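3장. 결승선 계측 매트와 노트북 연결하기

2장에서 참가자 명단까지 불러오셨으면 이제 진짜 장비를 만질 차례예요. 저는 이 장을 제일 여러 번 고쳐 썼어요. 처음 쓴 판은 우리 클럽 사람들만 알아듣게 써 놔서, 옆 동네 클럽의 오트 키비 씨가 그대로 따라 하다가 매트를 거꾸로 깔았거든요(죄송합니다!). 이번 판은 2022년 12월 20일에 다시 정리한 거고, Prondo 14 버전 화면을 보면서 썼습니다. 그 전 버전을 쓰시는 분은 메뉴 이름이 조금 다를 거예요.

준비물

계측 매트 두 장, 수신기 본체, 안테나선, 노트북, 50미터짜리 릴선, 박스 테이프, 테스트용 칩이 붙은 배번 몇 장. 매트는 Fakier 가방에 둘둘 말려 들어 있고, 수신기는 Prastik 상자에 있어요. 상자 뚜껑 안쪽 주머니에 안테나선이 따로 들어 있는데 그걸 빼먹고 가시는 분이 꼭 계시더라고요. 저도 한 번 그랬고, 차로 왕복 한 시간 걸렸습니다.

3-1. 매트 깔기

1. 결승 아치 바로 밑에 선을 먼저 그어 주세요. 분필이면 충분해요. 트랙 위라면 원래 있는 결승선을 그대로 쓰시면 되고요.

2. 매트를 펼칩니다. 화살표가 선수들이 달려오는 방향을 보게 놓으세요. 화살표가 닳아서 안 보이는 매트가 한 장 있는데, 그건 커넥터가 왼쪽으로 오게 놓으면 맞아요. 왼쪽이라는 건 달려오는 선수 입장에서 왼쪽입니다.

3. 두 번째 매트를 이어 붙이고 커넥터를 끼웁니다. 딸깍 소리가 날 때까지요. 소리가 안 나면 한 번 뺐다가 다시 끼우세요. 힘으로 밀면 핀이 휘어요.

4. 매트 앞뒤 가장자리를 박스 테이프로 길게 붙입니다. 짧게 여러 조각으로 붙이면 발에 걸려서 일어나니까 한 번에 쭉 가는 게 좋아요.

5. 밟고 지나가 보세요. 걸어서도 가 보고, 뛰어서도 가 보고.

주의: 흙길이나 잔디에서는 매트 밑에 돌이 없는지 꼭 손으로 쓸어 보세요. 눈으로만 보면 놓칩니다.

참고: 매트 옆에 철제 펜스를 바짝 세우면 칩이 안 읽히는 일이 생겨요. 우리 대회에서는 한 걸음쯤 띄워 놓는 걸로 정했습니다.

3-2. 수신기 켜기

1. 안테나선을 수신기 뒷면 1번, 2번 단자에 꽂습니다. 선에 숫자 스티커가 붙어 있으니까 짝만 맞추면 돼요.

2. 전원을 릴선에 연결합니다. 릴선은 감긴 채로 쓰지 말고 전부 풀어 주세요. 여름 대회 때는 특히요!

3. 전면 버튼을 길게 누릅니다. 주황 불이 깜박이다가 초록으로 바뀌면 된 거예요. 처음 켤 때는 꽤 뜸을 들이니까 고장 났나 하고 다시 누르지 마세요. 다시 누르면 꺼지고, 그럼 또 처음부터 기다려야 해요.

4. 초록 불이 들어오면 시간을 맞춥니다. 메뉴에서 시계, 동기화 순서로 들어가시면 됩니다. 휴대전화 시계를 보고 손으로 넣는 방법도 있지만 저는 권하지 않아요. 총성 시각은 노트북이 찍고 통과 시각은 수신기가 찍는데, 둘이 어긋나면 전원 기록이 통째로 밀리거든요.

주의: 빗물. 수신기에는 방수 덮개가 있지만 단자 쪽은 그냥 뚫려 있습니다. 저는 큰 김치통을 엎어서 씌우는데, 보기엔 좀 그래도 지금까지 탈이 없었어요.

3-3. 노트북에서 Prondo 연결하기

1. 랜선으로 수신기와 노트북을 잇습니다. 무선도 되지만 관중이 몰리면 자꾸 끊겨서 저는 결승선에서는 무조건 선이에요.

2. Prondo를 열고 위쪽 메뉴에서 장비, 새 수신기를 고릅니다. 목록에 바로 뜨면 그걸 누르시고요, 안 뜨면 노트북 무선을 잠깐 껐다가 새로 고침을 눌러 보세요. 열에 아홉은 이걸로 해결돼요.

3. 지점 이름을 '결승'으로 바꿉니다. 기본 이름 그대로 두면 나중에 중간 지점 기록이랑 섞여서 정말 골치가 아파요. 빈칸이나 괄호는 넣지 마시고 그냥 두 글자로.

4. 최소 간격을 정합니다. 같은 칩이 매트 위에서 여러 번 읽히는 걸 하나로 묶어 주는 값이에요. 단거리 반복주처럼 금방 다시 돌아오는 종목이면 짧게, 한 번 들어오고 끝나는 로드 대회면 넉넉하게 잡으시면 됩니다.

5. 테스트 칩으로 지나가 봅니다. 화면 아래 노란 줄에 배번이 뜨면 성공! 안 뜨면 3-5로 건너뛰세요.

8월 대회 이야기를 조금 할게요. 완주자가 451명이었는데 매트에서 읽힌 원본 기록은 2,794줄이 나왔어요. 요세핀 데스멧 씨가 밤에 그 파일을 열어 보고 저한테 전화를 했죠, 사람이 갑자기 왜 이렇게 늘었냐고. 결승선 바로 뒤에서 물을 나눠 줬더니 다들 매트 위를 왔다 갔다 한 거였어요. 최소 간격만 제대로 넣어 뒀으면 화면에서는 한 사람에 한 줄로 보였을 텐데, 제가 4번을 빼먹었습니다. 원본은 그대로 남아 있어서 다음 날 다시 계산하긴 했어요. 그 뒤로 급수대는 결승선에서 한참 떨어뜨려 놓습니다.

참고: 원본 기록은 절대 지우지 마세요. 화면이 지저분해 보여도 그냥 두시면 돼요. 정리는 결과 화면에서만 합니다.

3-4. 총성 기록

1. 출발 담당이 무전으로 '준비'를 부르면 Prondo 화면을 출발 탭으로 바꿉니다.

2. 종목을 고르고 스페이스 바에 손을 올려 두세요. 다른 키에는 손대지 않기!

3. 총성이 나면 누릅니다. 조금 늦게 눌렀다 싶어도 당황하지 마시고, 그 자리에서 종이에 '늦음'이라고 적어 두세요. 출발선에 예비 스톱워치가 하나 더 돌고 있으니까 그걸로 고칠 수 있어요.

4. 출발 탭을 잠급니다. 자물쇠 그림을 누르면 돼요. 잠그지 않고 다음 종목으로 넘어갔다가 다시 스페이스 바를 누르면 앞 종목 출발 시각이 덮어써집니다. 묻지도 않고 덮어써요. 저는 이 부분이 제일 불만인데 제작사에 메일을 보냈더니 검토하겠다는 답만 왔네요.

주의: 시차 출발 대회에서는 조마다 1번부터 4번까지를 반복해야 합니다. A조를 잠근 다음에 B조를 고르세요.

3-5. 잘 안 될 때

칩이 하나도 안 읽혀요
안테나선 1번과 2번을 확인하세요. 다음으로 매트 커넥터. 그래도 안 되면 수신기를 껐다 켜는데, 이미 선수들이 뛰고 있다면 끄기 전에 손기록 담당한테 꼭 먼저 알려 주셔야 해요.

어떤 사람만 안 읽혀요
배번을 접었거나 허리 뒤로 돌려 찬 경우가 많습니다. 칩은 접힌 자국이 나면 끝이에요. 배번 나눠 줄 때 크게 말씀해 주세요. 재킷 안에 배번을 달고 뛰는 분도 읽히기는 하는데, 손기록 담당이 번호를 못 봐서 대조가 안 됩니다.

노트북 화면이 멈췄어요
괜찮아요. 수신기가 따로 저장하고 있어요. 노트북을 다시 켜고 장비 메뉴에서 다시 받기를 누르면 빠진 만큼 들어옵니다. 제가 처음에 이걸 모르고 얼굴이 하얘졌던 적이 있는데, 옆에 있던 바이다 메츠 씨가 설명서 뒷장에서 찾아 줬어요.

배번은 뜨는데 이름이 안 떠요
명단 파일이 오래된 거예요. 2장으로 돌아가서 최신 명단을 다시 불러오세요. 기록은 사라지지 않으니까 대회 도중에 해도 됩니다. 현장 접수로 들어온 분들이 주로 이렇게 나와요.

3-6. 철수하기

1. 마지막 주자가 들어온 걸 후미 자전거 담당에게 무전으로 확인합니다.

2. 결과, 내보내기로 들어가서 파일을 두 군데에 저장하세요. 노트북에 하나, USB에 하나.

3. 수신기를 끄고 전원선을 뺀 다음 안테나선을 뺍니다. 순서 지켜 주세요.

4. 테이프를 떼고 매트를 뒤집어 마른 수건으로 닦습니다. 젖은 채로 말아 넣으면 다음 대회 때 냄새가... 말 안 할게요.

5. 매트는 커넥터가 바깥으로 나오게 말아서 가방에 넣고, 안테나선은 상자 뚜껑 주머니에 돌려놓습니다.

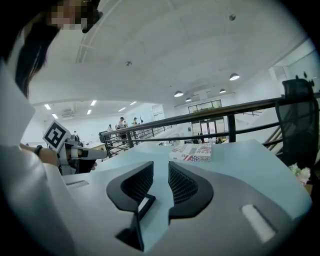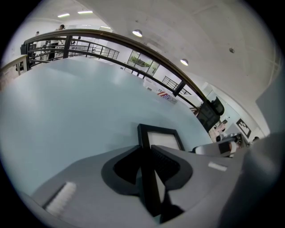
3-7. 손기록지와 대조하기

1. 손기록지를 받아서 배번 순서가 아니라 들어온 순서대로 놓습니다.

2. Prondo 결과 화면도 통과 시각순으로 바꾸고, 한 사람이 읽고 한 사람이 화면을 짚어 가며 맞춥니다. 혼자 하면 눈이 자꾸 한 줄씩 미끄러져요.

3. 손기록지에는 있는데 화면에 없는 배번은 수동 추가로 넣고, 비고 칸에 '손'이라고 적습니다.

4. 순위가 바뀌는 경우에는 바로 고치지 말고 심판장한테 먼저 보여 주세요. 시상이 걸린 종목이면 서명도 받으시고요.

5. 다 맞으면 임시 결과로 올립니다. 확정 버튼은 이의 신청 시간이 지난 다음에 누르세요. 확정 뒤에 고치는 방법은 4장 끝에 적어 놨어요.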